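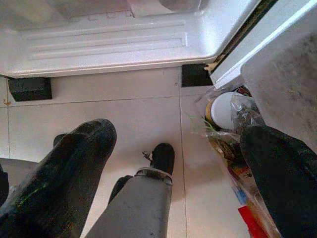 Speaker notes, open day talk at Clavport, kitchen room
Two groups, Monday, same text for both

Slide 1. Welcome

Good morning and thank you for coming to Clavport. I will speak for a short time and then we go to the robot together. Please keep your coats with you, the room is cold.

(Wait until the people at the back have found a chair. There are 39 chairs. If more people come, they can stand along the wall by the windows, but not in front of the door.)

I ask you to keep your questions until the demonstration, except if you do not hear me or if I use a word that is not clear. Then please raise your hand at once.

Slide 2. Why a kitchen

Many of you work with robots which stand behind a fence and do one movement all day. Our project, Pudix, works in a kitchen with a fridge and a tiled floor. We chose the fridge because it is difficult. The door opens into the same space where the arm wants to be. The white plastic shines, and the edge of a white shelf in front of a white wall is hard to find for a camera. Pale tiles give us the same trouble.

(Do not go into the lighting here. It comes on slide 5.)

Slide 3. The hand

The hand has three fingers, and a small camera looks past them. When the hand goes down to the floor, the fingers fill a large part of what the camera sees. A person also hides things with his own hand when he picks them up, but a person remembers where they were. This remembering is a big part of our work in Pudix.

Show with my own hand: fingers wide, then closed. Slowly, the first time I did it too fast and they laughed.

Slide 4. Bags

Clear plastic bags are the task that visitors like most. A bag has no fixed shape. The light jumps on every fold, and the things inside are seen only in parts. One finger can catch the plastic and pull everything with it. At Itgate they showed us a very nice system for boxes, and I asked them about bags, and they smiled.

We made 800 attempts with bags before the summer. I will not show the table of results today, it needs a long explanation. Who wants it can write to me.

Slide 5. Light

The lamps in the kitchen stay as they are for the whole demonstration. In earlier visits we changed them for each group, and then we could not compare anything.

(Here the second group may ask about price. Answer: the arm was paid from the Stojanović fund, the rest is our normal budget. No more than this.)

Slide 6. Before we go in

Some rules, please.

Stay behind the yellow tape. The arm can reach further than it looks.
No flash.
Do not pick up anything from the floor, also if you think that it fell by mistake.
If you hear a long tone, stand still. It is only the stop button, but we must then begin again.

We go in with 9 persons at a time. The others can have coffee in the corridor, and the change is every quarter of an hour.

(Take the clicker with me! Last time it stayed in the kitchen.)

Slide 7. After the demonstration

Leave this slide on the screen during the coffee. It has the address of the project page and the form for comments. There are 100 printed forms on the table near the exit, in case somebody prefers paper. The box for them is next to the coats.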